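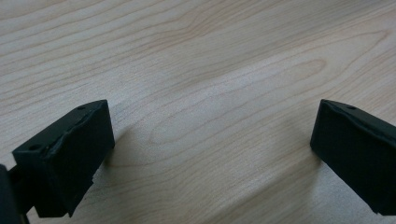 Ata da reunião de acompanhamento do mobiliário da sala de reuniões

Data: 11 de maio de 2026
Presidiu: Tegwen Lewis
Secretariou: Catriona Leckie
Presentes: representantes da Gillex (fornecimento), da Apaza (acabamento) e da equipa de instalações
Documento de apoio: ficha de manutenção Roltik, versão distribuída em março

1. Aprovação da ata anterior

A ata anterior foi aprovada com uma correção no ponto 4: onde se lia "verniz brilhante" passa a ler-se "acabamento acetinado". A correção foi pedida pela Apaza e não altera o valor adjudicado.

2. Tampo da mesa

O tampo é de madeira clara, de tom bege, com veio fino a atravessar a superfície e desenho em catedral na zona central. A Gillex confirmou que a orientação do veio foi escolhida na encomenda e que não há previsão de substituição. Catriona Leckie perguntou se o segundo tampo, ainda em armazém, terá desenho equivalente. A Gillex respondeu que o veio varia de peça para peça e que apenas garante a espécie e o tom. Ficou registado que a diferença de desenho entre tampos não constitui motivo de recusa. A diferença de tom constitui, desde que verificada com os dois tampos lado a lado e sob a mesma iluminação.

O prazo de entrega do segundo tampo mantém-se. A guia de transporte deve indicar o número de lote, em falta na primeira entrega.

3. Reflexos e iluminação

Foi analisada a reflexão da luz no tampo. A superfície lisa devolve um brilho ligeiro, mais claro numa faixa diagonal e mais apagado nos cantos. A equipa de instalações propôs baixar o nível de iluminação para 400 lux durante as sessões com projeção. Tegwen Lewis aceitou a proposta a título experimental e pediu que a regulação fique gravada no comando da sala com o nome "Projeção".

A Apaza esclareceu que uma demão adicional mate reduziria o brilho, com o inconveniente de tornar mais visíveis as marcas de gordura. A hipótese fica em aberto até à entrega do segundo tampo.
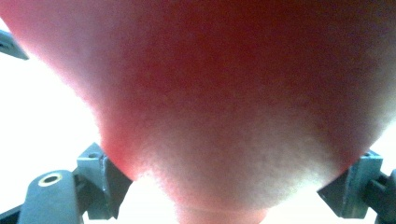
Tempo de leitura: 4 minutos

4. Manutenção e limpeza

Catriona Leckie apresentou a ficha Roltik. Pontos acordados:

Limpeza diária com pano de microfibra ligeiramente húmido, no sentido do veio.
Secagem imediata com pano seco.
Proibido o uso de produtos com álcool, amoníaco ou silicone.
Líquidos derramados absorvem-se com papel, sem esfregar.
Não colocar recipientes quentes diretamente na madeira.

A equipa de instalações informou que o produto usado atualmente noutras salas contém álcool. Será retirado do carro de limpeza deste piso. O produto alternativo é fornecido pela Serach em embalagens de 9 litros. A ficha de segurança tem de estar disponível na arrecadação antes da primeira utilização.

Discutiu-se a aplicação periódica de óleo. A Apaza desaconselhou, dado que o acabamento aplicado é fechado e o óleo ficaria à superfície. A linha correspondente da ficha Roltik será eliminada.

5. Critérios de inspeção do acabamento

A Apaza propôs inspeção visual com luz rasante, seguida de passagem da mão pela superfície e pelas arestas para deteção de grão levantado. Tegwen Lewis pediu que o resultado seja registado por zona (centro, topos, laterais) e não com uma nota única. Aceite.

Defeitos a registar: risco perceptível ao tato, mancha, grão levantado, perda de brilho localizada. As linhas e os nós próprios do veio não são defeito e não devem constar do relatório.
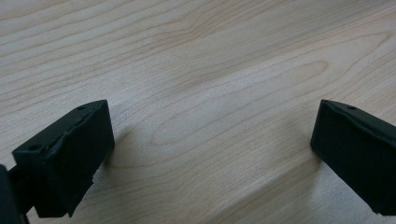

A zona central será inspecionada em primeiro lugar, por ser a de maior uso, e as arestas no fim. A Gillex solicitou cópia do relatório no prazo de 13 dias após cada inspeção, condição para manter a garantia. Catriona Leckie observou que o contrato não fixa esse prazo. Acordou-se incluí-lo em adenda, com efeito apenas para o segundo tampo.

6. Utilização da mesa

Foi recordado que a mesa não se destina a trabalhos com corte, colagem ou ferramentas. Para esses casos deve ser pedida base de proteção à equipa de instalações. A base tem face inferior em feltro e não deve ser arrastada.

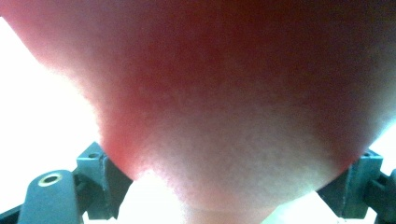 As reservas que impliquem manuseamento de peças ou equipamento passam a exigir indicação prévia no formulário. A Gillex sugeriu ainda um limite de carga de 100 kg distribuídos, valor que transmitirá por escrito.

7. Ações

Gillex: confirmar o lote do segundo tampo e enviar o limite de carga.
Apaza: preparar a folha de inspeção por zonas e amostra da demão mate.
Instalações: gravar a regulação de luz e retirar o produto com álcool.
Catriona Leckie: rever a ficha Roltik e redigir a adenda.
Tegwen Lewis: aprovar a adenda e alterar o formulário de reservas.

8. Outros assuntos

Sem outros assuntos. A próxima reunião será marcada após a receção do segundo tampo.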